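Notes on Keeping Clothes Longer

Last updated: October

The purpose of this post is to set out how our household reduced its spending on clothing over the past year. Several readers requested the details after my earlier remarks on the Prokudbridge repair evening, and I have tried to answer them in one place.
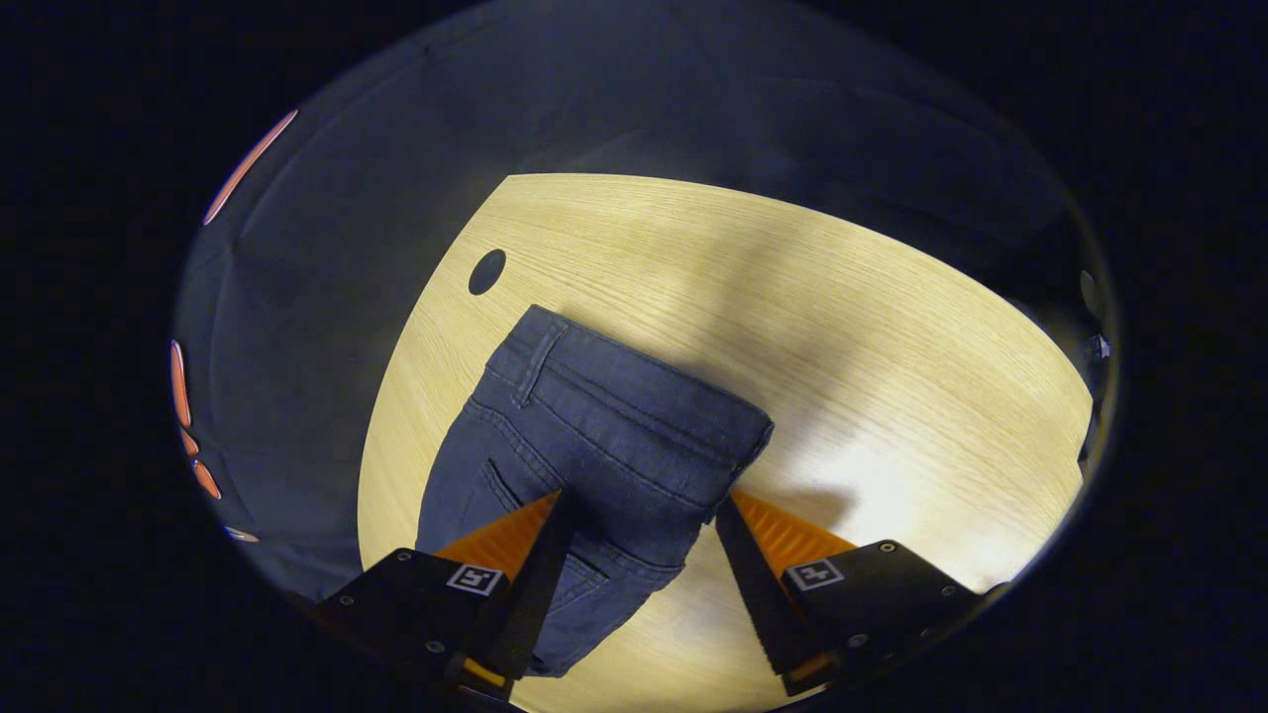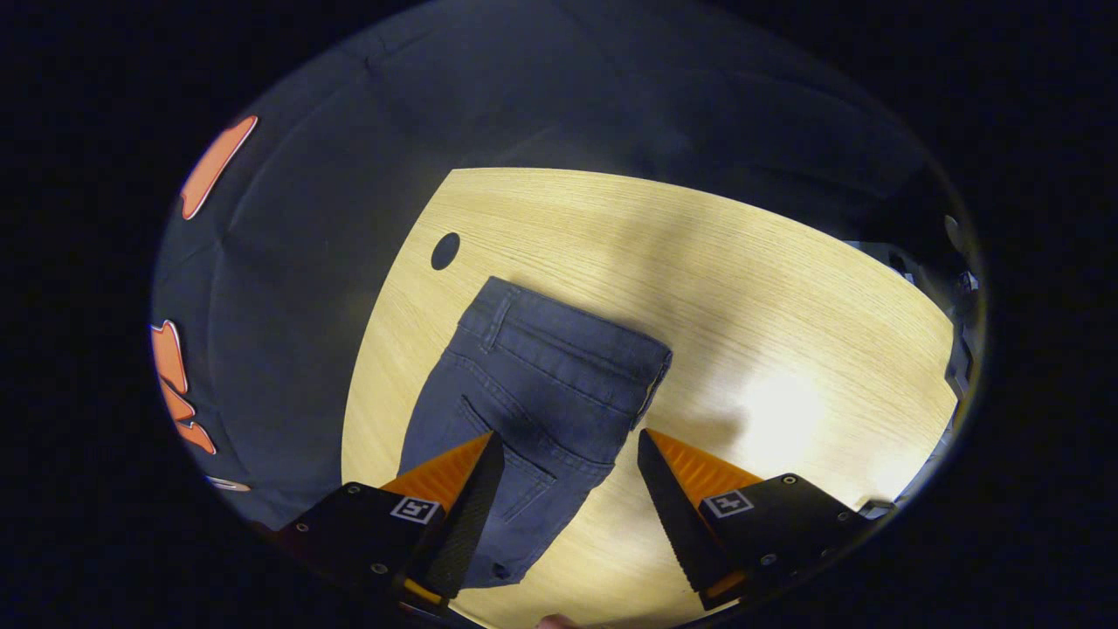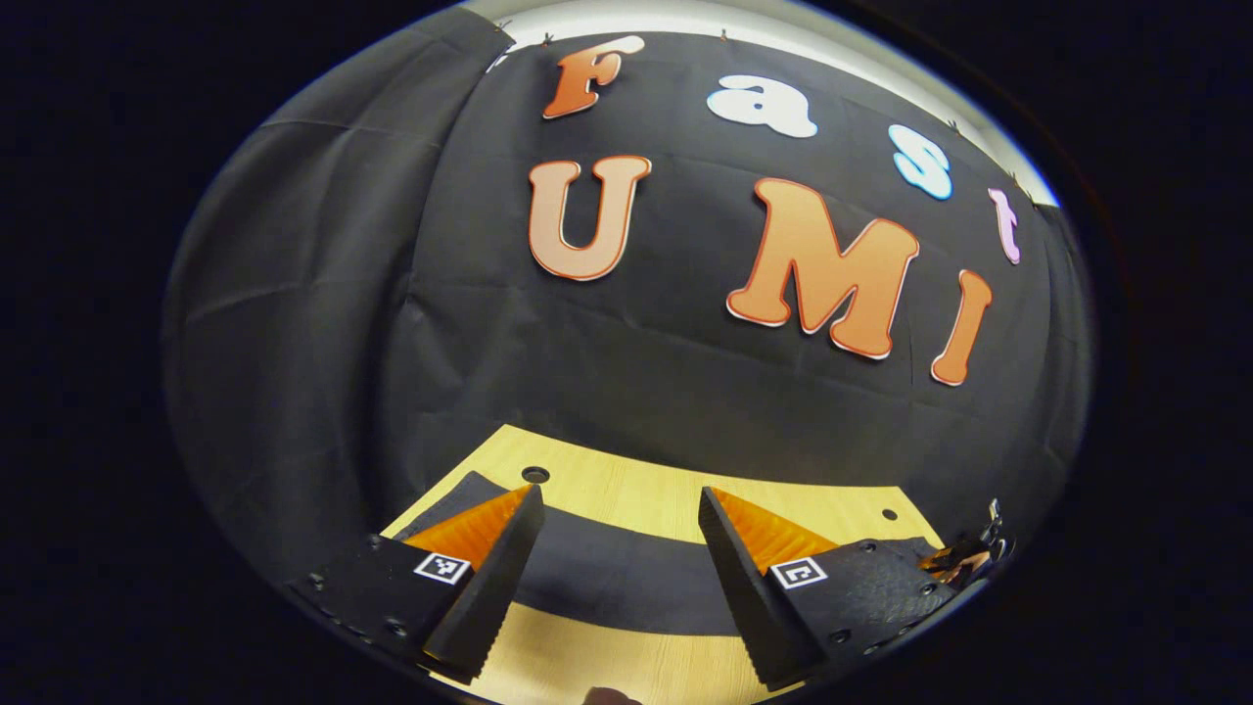 The first step was a written inventory. Every garment was entered in a notebook with its condition and the month in which it was last worn. The total came to 587 items for a family of four, including socks. Almost 200 of these had not been worn in the previous year, and most of them required only a button, a hem or a new zipper.

We then adopted two rules. No garment is replaced until a repair has been priced, and no repair is left waiting beyond the end of the month. The second rule has proved the harder to observe — winter coats in particular are easily forgotten in April.

For work beyond our own ability we have relied on Costel Stanciu, whose shop in Fleltlow accepts alterations until 6 p.m. He charged $70 to reline a wool coat that I had intended to discard. Readers should ask for a price in advance, as linings vary considerably in cost.

Laundering also deserves attention. Getsemaní Orozco wrote to recommend cold water and line drying for all cotton, and we have followed her advice since spring. Our towels are stiffer than before. The children's shirts have kept their color well, and the dryer is now reserved for bedding.

Items that no longer fit anyone are passed to relatives or taken to the Bisik exchange, where clean clothing is accepted in any size. Shoes are not accepted there at present. I have asked whether this will change and will amend this post when I receive a reply.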